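Week 6 handout: Supervised release and the online life of the supervised

Read before class: the Masmont packet, first half. The second half is mostly forms, and you will meet enough of those in your careers.

Last week we got our client out of prison. This week we try to keep him out, which is harder, because he has a phone.

Terms to know

Supervised release: a period of monitoring that follows a federal prison term. It does not shorten the sentence. It comes after it. Students mix this up with parole every September.

Probation: usually imposed in place of prison. Newspapers use the word for everything.

Standard conditions: report to the officer, stay in the district, answer questions truthfully, possess no firearms.

Special conditions: whatever else the judge thought of. These must relate to the offense or the person, and must not restrict liberty more than reasonably necessary. Most appeals live in that last phrase.

The Phan problem

Phan, on release for fraud, posts a picture of a hunting rifle to 883 followers. No caption. His officer is follower 2, and an early riser.

Is the post evidence of possession? Whose rifle is it, and where was it? Does it matter that he says he copied the picture from the Holell catalog? Remember that revocation needs only a preponderance of the evidence, and that there is no jury to charm.

Write some 600 words for the officer or for Phan. If you pick Phan, deal with the fact that he also "liked" his own post.

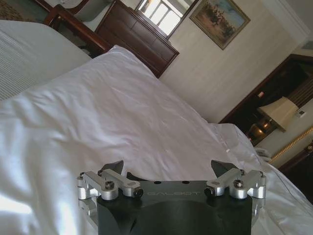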